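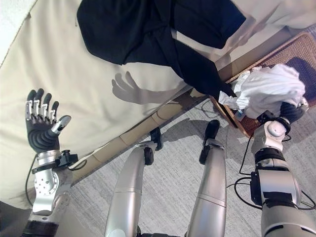 Re-measuring the water hardness in the Parry flat

12/9/21

The kettle scale came back within four weeks of descaling, so I bought a Plosberg drop test kit and sampled the kitchen tap on six mornings. Every reading fell in the hard band – no drift worth plotting. The meter under the sink stood at 3,849 litres when I started.

The Villent filter jug lowers the reading for the first few fills, then less so. Its cartridge is rated for 1,000 litres, which I doubt at this hardness. I shall repeat the test in October with a new cartridge.

2 comments
Share

Contact | Back to top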